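Lollell G2 Grounds Robot – Site Rules and Operating Practice

Part of the Nakance outdoor range. Supplied and serviced by Stirner.

The G2 is a wheeled robot for lawns, parks and campus grounds. It follows a stored route and reports back to a trained operator. The rules on this page apply to all units on current software, whether bought or leased.

Before the first run
Walk the full route on foot. Mark drops, open drains and low branches on the site plan. Slopes over 14 degrees must be fenced off in the route editor. Keep the route at least 2 meters from any tree trunk or shrub bed. The site plan is signed by the operator and stored with the unit's service log.

Light and shade
Routes that cross from tree shade into full sun need a separate check. Run the crossing once by hand at reduced speed and review the recording. If ground detail is smeared on playback, lower the speed limit for that leg by 20 percent and repeat. A leg that fails a second time is to be routed elsewhere.

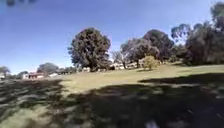
Open lawn with dappled tree shade in the foreground and sunlit grass beyond.

People and animals
The stop distance is set at the factory and may be raised but not lowered. Post signs at each public entrance to the work area. The operator stays within 40 meters of the unit and carries the stop remote – a phone app does not meet this rule.

After each run
Clean the lens cover with a dry cloth. Enter every stop in the log, including stops made by hand. Units that have struck an object stay out of service until inspected.

Documents
Route check form, stop log sheet, slope table (Ogunleye wheel kit only).

Technical contact: Sizwe Msimang. Operator training: Kayode Balogun, next course in January.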